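手芸と洋裁の掲示板 > 布・素材 > 水通しと地直し

件名:水通し、毎回やっていますか

投稿者:麻ひも
洋裁を再開して一年目です。布を買ったら裁断の前に水通しをする、と本には書いてありますが、皆さんは毎回やっていますか。
この前、Solísの店頭で綿のシーチングと薄手のリネンを買いました。リネンは水通しするつもりですが、シーチングのほうは仮縫い用なのでそのままでもいいのかなと迷っています。店の人に聞いたら「お好みで」と言われました。
家はマンションで、長い布を干す場所がベランダの物干し竿一本しかありません。4メートル買うと、半分に折っても竿からはみ出します。浴室乾燥は縮みそうで使っていません。
やる布とやらない布の線引きをどこに置いているか、教えてください。干し方も知りたいです。

投稿者:ぬいしろ
仮縫い用のシーチングは私は水通ししません。地の目だけ見て、ゆがんでいたら引っ張ってアイロンです。
線引きは単純で、できあがったものを洗うかどうかです。洗う服、洗うカバー類は水通しする。壁に掛けるもの、バッグの底板をくるむ布、そういう洗わないものはしない。
リネンは必ずやったほうがいいです。縮みます。

投稿者:三段ギャザー
毎回やります。シーチングもやります。
仮縫いで縮んだら型紙の補正がずれるから、という理由ではなくて、糊を落としたいからです。糊がついたままだと落ち感が本番の布と違いすぎて、仮縫いの意味が薄くなります。

投稿者:ぬいしろ
>三段ギャザーさん
仮縫いで見たいのは落ち感より寸法なので、糊はついていたほうが裁ちやすくて助かります。落ち感を見たいときは、本番に近い安い布で別に作ります。

投稿者:三段ギャザー
そこは作るものによりますね。私はフレアスカートとブラウスばかりなので、落ち感が見えないと困ります。ジャケットの方なら寸法優先でいいと思います。

投稿者:Anayeli Ayala
横から失礼します。縫製の下請けを長くやっていました。
工場では反物を一反ずつ水に浸けることはまずありません。スポンジングという蒸気の機械に通すか、延反してから一晩置くか、そのどちらかです。放反といって、巻いてある布を解いて休ませるだけでも、巻きの張りで伸びていた分が戻ります。
家庭でも、洗濯機で洗わないもの(ウールのスカート、裏地つきのジャケットなど)は水に浸けずに、霧を吹いて畳んで一晩、翌日に裏から蒸気アイロンで足ります。
綿と麻で家で洗うものは水に浸けてください。蒸気だけでは縮みきりません。

投稿者:麻ひも
皆さんありがとうございます。線引きは「洗うかどうか」が多いんですね。
Ayalaさん、放反という言葉を初めて知りました。巻きから外して置くだけでいいのですか。何かに掛けるのですか。

投稿者:Anayeli Ayala
台の上に、屏風のように交互に折り返して、張りをかけずに置きます。竿に掛けると自重で伸びるので、ニットのときは特に掛けないでください。
家なら床に清潔なシーツを敷いて、その上で結構です。

投稿者:くけ台
水通しはやらない派です。三十年縫っていますが、やらなくて困ったことがほとんどありません。
今の綿は防縮加工のものが多いし、縮むといっても丈で一センチか二センチでしょう。丈は初めから長めに裁って、裾上げの前に一度洗えばいいんです。濡れた布の四隅を持ってベランダを行き来する時間で、スカートが一枚裁てます。

投稿者:三段ギャザー
裾はそれで逃げられますが、身幅と衿はどうしますか。衿だけ芯が貼ってあって、見返しが縮んだら表に響きます。
去年、水通しをさぼったブラウスで、前立てが波打ちました。芯は縮まず、表地だけ縮んだので、アイロンでは直りませんでした。

投稿者:くけ台
芯のほうの問題では。
安い接着芯は、洗うと表地と関係なく浮いてきますよ。

投稿者:三段ギャザー
芯はいつも同じものを使っていて、ほかの服では何も起きていません。変えたのは水通しの有無だけです。

投稿者:ぬいしろ
前立ての波打ちは私も経験があります。ダブルガーゼでした。
ダブルガーゼとワッフルはやらない派の人もやったほうがいいと思います。縮み方が普通の平織りとまるで違います。

投稿者:くけ台
ダブルガーゼはさすがにやります。孫の肌着で懲りました。

投稿者:麻ひも
今日リネンの水通しをしました。経過を書きます。
洗面台だと狭かったので浴槽に水を少し張り、布を屏風だたみにして沈めました。上から押さえて、中まで濡れるのを待って、そのまま一時間置きました。洗濯機の脱水は一番短い設定です。
ここで失敗しました。脱水から出したら、はさみで切った端から糸がかなり抜けて、排水口のあたりに絡んでいました。端がふさふさになって、地の目は見やすくなったのですが、五センチ近く損をした気がします。
端は先に始末しておくものですか。

投稿者:ぬいしろ
始末します。ロックミシンがあればロック、なければ粗いジグザグで十分です。
ミシンを出すのが面倒なときは洗濯ネットに入れます。ネットに入れて畳んだまま脱水すると折りじわが強く残るので、出したらすぐ広げてください。

投稿者:三段ギャザー
リネンは端をかける前に、よこ糸を一本抜いて端をまっすぐにしておくと後が楽です。
抜いた筋に沿って切る→端をジグザグ→水通し→生乾きで地直し、の順でやっています。

投稿者:返し縫い
便乗して質問させてください。
生乾きのアイロンというのは、どの程度の乾き具合ですか。本によって「半乾き」「八分乾き」「しっとり」と書き方が違っていて、私がやるといつも乾きすぎか、アイロンの底に布がはりつくかのどちらかになります。

投稿者:Anayeli Ayala
手の甲を当てて、冷たいけれど手に水気がうつらない程度です。
綿なら乾きすぎても霧吹きで戻せますから、神経質にならなくて大丈夫です。麻は乾ききるとしわが取れにくいので、早めに取り込んでください。
アイロンは斜めに動かさないこと。たて糸とよこ糸の方向にだけ動かします。斜めに滑らせると、直した地の目がまたゆがみます。

投稿者:返し縫い
ありがとうございます。斜めに動かしていました。いつも最後に片側だけ丈が余るのはそのせいかもしれません。

投稿者:くけ台
それは布のせいではなくアイロン台が小さいせいということもあります。
布を途中でずらすときに、台の端から垂れた分の重みで引っ張られるんです。椅子を横に置いて、垂れる分を座面で受けると直ります。

投稿者:返し縫い
椅子、やってみます。台はDundeoの折りたたみ式で、幅が狭いです。

投稿者:ぬいしろ
大きい布はアイロン台を使わずに、床か机に毛布とシーツを重ねてやるほうが早いです。机でやるときは塗装に注意してください。一度、天板に白い跡をつけました。

投稿者:麻ひも
続きです。リネンの地直しが終わりました。
測ったら、たてが縮んでよこはほとんど変わりませんでした。これが普通でしょうか。型紙は余裕で入りそうです。

投稿者:三段ギャザー
普通です。たて糸は織るときに強く張られているので、そちらが多く戻ります。

投稿者:鍵ホック
色落ちの話が出ていないので聞きます。
濃い色のプリント布を水通しするとき、皆さん水の色は気にしていますか。赤いプリントを浸けたら水がうっすらピンクになって、何度替えても完全な透明になりませんでした。白い布と合わせてポーチにする予定で、縫ってから色が移るのがこわいです。

投稿者:ぬいしろ
濃い赤と紺は何度替えてもうっすら出るものがあります。
見るのは水の色より移るかどうかだと思っています。白い端切れを濡らして、その赤い布の上に重ねて、アイロンを当ててください。端切れに色がつかなければ私は使います。

投稿者:くけ台
昔から塩か酢と言いますけどね。
私は酢を使っています。

投稿者:Anayeli Ayala
塩も酢も、すでに染め上がった綿の色を後から止める力はあまり期待できません。余った染料が出ているだけなら、ぬるま湯で何度かすすいで出し切るほうが確実です。
酢が効くのは毛や絹の酸性染料の場合で、綿の反応染料では話が別になります。顔料プリントだと、また違います。こすれて落ちるほうを心配してください。

投稿者:くけ台
酢で止まったことが何度もありますよ。

投稿者:Anayeli Ayala
酢を入れた後のすすぎで止まったのか、酢で止まったのか、分けて試されたことはありますか。

投稿者:くけ台
ないです。今度やってみます。

投稿者:鍵ホック
色移り防止のシートはどうでしょう。Durnikのシートを店で見たのですが、一箱2000円で、水通しのたびに使うには高い気がして買いませんでした。

投稿者:返し縫い
Durnik使っています。セールで1000円のときにまとめて買いました。
水に出た色を吸うだけなので、布の色が止まるわけではありません。家族の洗濯物と一緒に洗うときの保険としては気に入っています。水通し専用なら、私は水を替えるほうを選びます。

投稿者:三段ギャザー
シートより洗剤で差が出ました。
蛍光剤入りの洗剤で水通ししたら、生成りの布が妙に白くなって、後から買い足した同じ布と色が合わなくなりました。それ以来、水通しは水だけか、Pidimdenの中性です。

投稿者:ぬいしろ
生成りに蛍光剤はやりがちですね。私もエプロンの紐だけ色が違うのを持っています。

投稿者:鍵ホック
アイロンで白い端切れに移す方法をやりました。
一度目は薄く移りました。ぬるま湯ですすいでもう一度やったら、移りませんでした。ポーチは進めることにします。白は内側にせず、表の切り替えに使います。ありがとうございました。

投稿者:くけ台
報告します。紺の綿の端切れを二枚用意して、片方は酢を入れた水、片方は水だけで同じ時間浸けました。すすぎは同じ回数です。
白い布に当てたら、どちらも同じように薄く移りました。
酢のほうは部屋が酢くさくなりました。

投稿者:三段ギャザー
お疲れさまです。参考になります。

投稿者:麻ひも
トピを立てた者です。色落ちの話も助かります。
干し方についてもう少し聞いてもいいですか。竿一本で長い布を干すと、折り目のところに竿の筋がつきます。地直しのときに消えるものと、消えないものがあって、何が違うのかわかりません。

投稿者:返し縫い
竿にバスタオルを巻いてから掛けています。筋が丸くなって消えやすいです。

投稿者:ぬいしろ
竿に掛けるとき、布の耳と竿が平行になっていますか、それとも直角ですか。
私は耳と竿が直角になるように、たて方向に垂らしています。よこ方向に垂らすと、濡れた重みでよこに伸びる感じがします。

投稿者:三段ギャザー
私は逆で、耳を竿に沿わせてM字に掛けます。竿が二本あればですが。
たてに長く垂らすと、せっかく縮んだたてが重みで伸びませんか。

投稿者:ぬいしろ
乾いてから測って、伸びて困ったことはないです。
薄い綿しか干していないからかもしれません。帆布だと違うかも。

投稿者:Anayeli Ayala
薄い綿ならどちらでも結果は変わりません。布の重さを竿の両側で同じにすることのほうが大事です。片側だけ長いと、そちらへ引かれてゆがみます。
厚地は、脱水の後で竿に掛けずに、物干しスタンドの上に平らに渡してください。

投稿者:麻ひも
たて方向で、左右の長さをそろえて、竿にタオルを巻く、でやってみます。

投稿者:蝶結び
はじめまして。輸入のプリント布のことで意見をください。
旅行のおみやげにもらった布で、どこの店のものか、綿なのか混紡なのか、表示がなくてわかりません。夏の間だけソファの背に掛けようと思っています。縫うのは端の三つ折りだけです。
洗うつもりはありますが、年に一度か二度です。それでも水通しは必要でしょうか。

投稿者:くけ台
背に掛けるだけなら、そのまま三つ折りでいいと思います。縮んでも誰も気づきません。

投稿者:三段ギャザー
三つ折りした端だけ縮み方が変わって、ふちがうねることがあります。年に一度でも洗うなら、私は先に通します。
素材がわからないなら、なおさら先に様子を見たいです。

投稿者:ぬいしろ
素材は端の糸を一本抜いて、ほぐして見ると少し見当がつきます。燃やして調べる人もいますが、台所の流しでやるなら水を張った器を用意してください。混紡だと燃やしてもはっきりしません。

投稿者:蝶結び
糸を抜いてみましたが、私には区別がつきませんでした。短い毛羽があるので綿かなと思う程度です。
オレンジに黒の花柄で、ソファは生成りです。水通しより色移りのほうが心配になってきました。

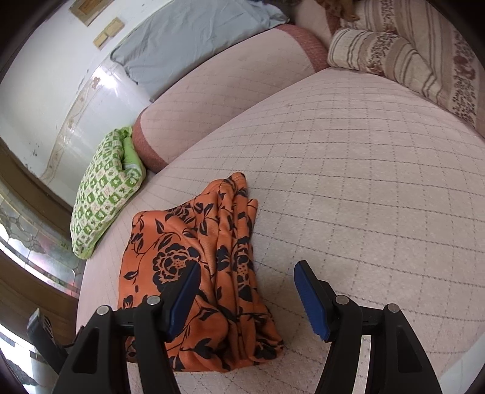 投稿者:Teodoro Sandoval
生成りのソファに掛けるのなら、濡れたときより乾いたままこすれたときの色落ちを先に調べたほうがいいです。白い木綿のハンカチを指に巻いて、隅の黒いところを二十回こすってみてください。同じことを濡らしたハンカチでもやります。
乾いたほうで色がつくようなら、背に直接掛けるのは避けて、裏に白い布を一枚つけることを勧めます。

投稿者:蝶結び
こすってみました。
乾いたほうはつきませんでした。濡らしたほうは、うっすら灰色になりました。オレンジのところでは何もつきません。

投稿者:Teodoro Sandoval
それなら水に浸けてすすいで、もう一度濡らしたほうを試してください。減れば余った色です。減らなければ裏をつける。
汗のついた首や腕が当たる場所なので、濡れたほうの結果も無視しないほうがいいです。

投稿者:くけ台
裏をつけるなら、裏の布も水通しですよね。
だんだん大ごとになっていきますね。

投稿者:三段ギャザー
裏をつけるなら両方通してください。片方だけ縮むと袋になります。

投稿者:鍵ホック
裏にするなら白いブロードより少し張りのある布のほうが、背からずり落ちにくいですよ。うちは裏に細い滑り止めのテープを二本縫いつけています。

投稿者:蝶結び
洗面器で水を替えながらすすいで、陰干しして、もう一度こすりました。
濡らしたほうの灰色は薄くなりましたが、まだ少し見えます。
裏をつけることにしました。白いブロードはSolísの通販で見て、2000円以内で収まりそうです。鍵ホックさんのテープもやってみます。

投稿者:Anayeli Ayala
表と裏を合わせるときは、縫い代で返さずに、周囲を三つ折りのバイアスでくるむ方法もあります。縮みの差が出てもふちに集まりにくく、後で裏だけ取り替えることもできます。
しつけは面倒でもかけてください。大きい布は待ち針だけだと、最後の辺でずれが全部出ます。

投稿者:蝶結び
バイアスは縫ったことがないのですが、市販のテープでもいいですか。

投稿者:Anayeli Ayala
市販で大丈夫です。テープも湯に通してから使ってください。角は額縁にしなくても、丸く落とせば一続きで縫えます。丸は茶碗のふちで写すとちょうどいい大きさになります。

投稿者:返し縫い
テープの水通しは、台紙から外して洗面器に入れると必ずからまります。ゆるく束ねて、二か所を糸で結んでから入れるといいです。

投稿者:三段ギャザー
ファスナーも通しますか?
私は綿テープのファスナーだけ通します。ポリエステルのは蒸気だけです。

投稿者:くけ台
ファスナーまで。
私はそこまではしません。

投稿者:鍵ホック
私もファスナーは通しません。ポーチができましたが、今のところ波打ちはないです。まだ洗っていません。

投稿者:麻ひも
トピ主です。リネンは裁断まで済みました。タオルを巻いた竿で次のシーチングも干してみたところ、筋はアイロンで消えました。結局シーチングも水通ししました。糊が落ちて柔らかくなり、端がくるくる丸まって裁ちにくかったです。

投稿者:ぬいしろ
ほら。

投稿者:三段ギャザー
裁つ前に洗濯糊を薄く吹いてアイロンをかけると裁ちやすくなりますよ。

投稿者:ぬいしろ
糊を落として、また糊をつけるんですか。

投稿者:三段ギャザー
裁ち終わったら、もう一度落とします。

投稿者:くけ台
私はやらない派のままでいいです。酢はやめました。

投稿者:麻ひも
仮縫いで着てみたら、肩の落ち方は確かに見やすかったです。身頃の幅を少し詰めることにしました。
次はフランネルを買う予定です。起毛の布は裏から浸けるとか、向きの決まりはあるのでしょうか。

投稿者:Anayeli Ayala
浸ける向きに決まりはありません。押し洗いはせず、沈めるだけにしてください。アイロンは裏から、蒸気を当てて浮かせ気味に。乾いたら毛並みの向きに手で軽くなでて、裁つ前に上下の印をつけておくと迷いません。

投稿者:麻ひも
わかりました。買ったらまた書きます。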